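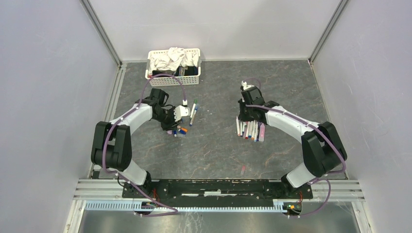

Do I need any experience with robots to take part in the open day?
None at all. Most of the places are kept for people who have never operated an arm, and the remaining ones are for those who have used one at work or at college. State which group you belong to when you apply.

Call for participants: two-arm desk tasks, open day at Trillberg

Lavoie is looking for members of the public to take part in a demonstration day at its Trillberg site on Sat 27 June. Participants will operate a pair of table-mounted arms by hand controls, watch the same arms run unattended, and complete a short questionnaire after each part. The results will be used to revise the operator instructions for the Zoltosano control software before its next release in December.

What the work consists of

The tasks are ordinary desk jobs: picking up marker pens, standing them upright, laying them side by side, fitting caps, and moving soft items such as cloths in and out of a basket. Both arms are used. Some tasks can be done with one arm at a time, others need one gripper to hold while the other works.

Each participant completes 3 blocks. The first is a guided trial with a member of staff at the controls alongside you. The second is carried out alone, from the printed instructions. In the third you do not operate anything - you watch the automatic run and mark on a sheet the points at which you would have stopped it.

Allow two and a half hours in total, including the safety briefing and a break. Sessions start in the morning and again after lunch. You will be told your start time when your place is confirmed, and it cannot be changed on the day.

Who can apply

- Adults aged 18 or over.
- Able to sit or stand at a bench for up to 40 minutes at a stretch. An adjustable stool is available.
- Able to read printed instructions in English at normal text size. Large print can be supplied if requested in advance.
- Normal or corrected colour vision for the sorting tasks. If you have a colour vision deficiency, please apply anyway and say so; a separate task sheet has been prepared.

Left-handed applicants are particularly welcome, as the present instructions were tested almost entirely by right-handed staff.

Employees of Lavoie and their immediate families are not eligible.

Payment and travel

Participants receive a flat payment by bank transfer within ten working days. Travel by public transport is refunded on production of a ticket. A shuttle bus runs from Dullberg station to the site gate before each session and returns afterwards. Parking is limited and must be booked.

On the day

Report to reception in Building 441 with photo identification. Closed shoes are required in the workshop. Long hair must be tied back, and scarves and lanyards removed before entering. Hands stay outside the enclosure whenever the arms are powered. Hand positions and control inputs are recorded; faces are not.

How to apply

Send a short message to the open day desk through the contact form on the Lavoie site, giving your age, dominant hand, any previous experience with robot arms, and whether you prefer the morning or the afternoon. A CV is not needed. Messages are limited to 2000 characters. Applicants who are not offered a place will be put on the reserve list unless they ask otherwise.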